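From the Saltenus kitchen corner

Hello again, dear all. The tidy-up has reached the white units by the brick wall, and I must say I'm enjoying it more than I expected (tea helps!).

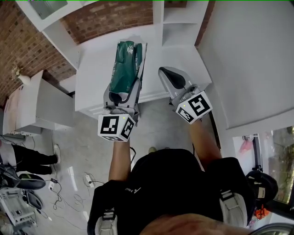
The green bag at the worktop, May.

Marjan Akbari would like every bag and packet gone through, please, and anything past its date taken out.

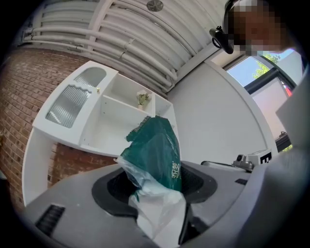
Plants may stay on the shelves, and Pejman Dehghan has kindly offered to water them. He'd love up to two more, if you have a spare at home.
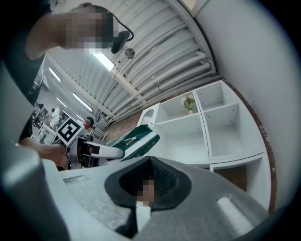

Boxes should go back in the cubbies with their labels facing out.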